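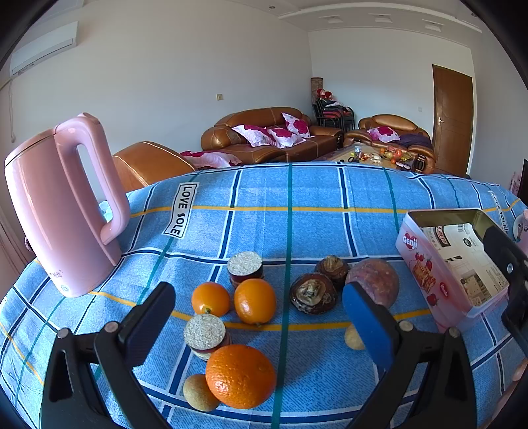
Rungnapa Mahawong sorts produce by how it loses water. Citrus goes first, she says, then roots, then anything with a papery skin.

"People store by colour or by meal. I store by rind," she says. Her notes on home produce storage, written for Stalport, run to 1,450 words, and citrus takes up most of them.
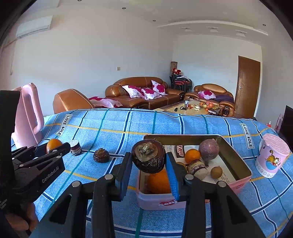 4 min read

The pink tin on the blue plaid cloth has a gold-toned metallic interior and a printed sheet across the bottom. Mahawong approves of a liner under fruit, provided it is changed every seven days.

She is less keen on oranges sharing a tin with a purple root. "Short term, fine. For longer, I'd separate them – the root wants humidity and the orange wants air."

Water chestnuts she keeps unpeeled, in the fridge at 4 °C. "Leave the dry crown on. Trim it and you have opened the corm."

Cut pieces are a different category. Those she wraps and uses first, and she does not put them back with whole fruit.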